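Seller wants to leave the appliances behind, do we put it in the contract?

tokex_buyer
We're under contract on a two-bedroom on Baudry Street, built in the fifties. The seller told our agent she'd leave the kitchen appliances and a few pieces of furniture because she's moving out of state. None of it was in the listing. Our lender is Danen and the loan officer got a little nervous when I mentioned it. We close at the end of October. Do we write it into the contract, or is a handshake enough?
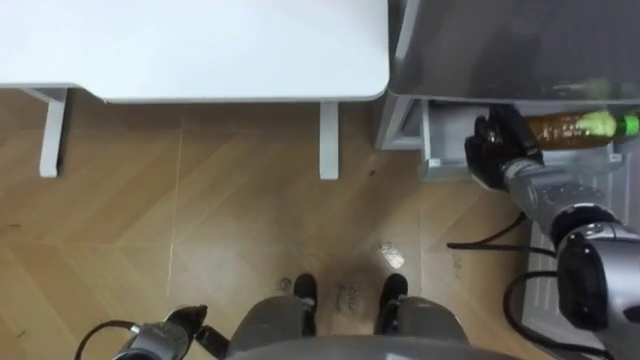
Kitchen, table and pull-out compartment

Also, the last water bill was $264 and I can't tell if that's normal for the area.

utix_mod
Don't do a handshake. If she changes her mind the night before closing, you have nothing. Ask your agent for a separate bill of sale that lists each item and says it has no value to the transaction. Most lenders don't want personal property in the purchase contract, and a separate page usually settles it. Send Danen a copy before you sign so they can tell you if they want different wording. Put model numbers on it where you can find them. We bought a place where "refrigerator" was on the list and a different, older refrigerator was in the kitchen at the walk-through.

On the water bill, ask how many months it covers. Ours comes every 4 months and looks terrible every time.
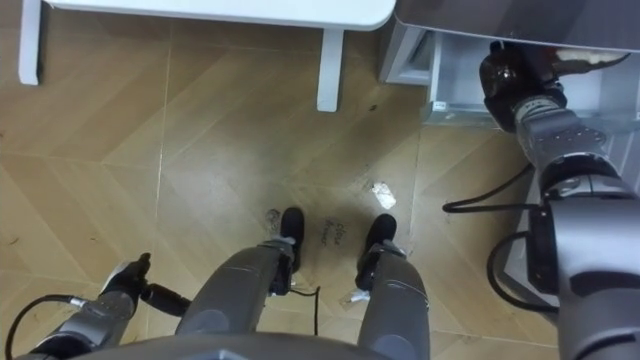 Your final walk-through is the time to check all of this, so schedule it as late as you can – the morning of closing if the seller is already out. Run every appliance and bring the list with you. Look at the floors too, especially where furniture has been standing. A light wood-look floor like yours shows specks and scuffs, and it's better to agree on what was already there before her movers come through. Take your own pictures with the date on them. If something is missing, tell your agent before you sign anything.

dustyporch
We did a handshake and it was fine. She even left the curtains. I did pay $80 to have an old freezer hauled away though, and it took 6 calls to find somebody who would take it. So make sure you want the stuff.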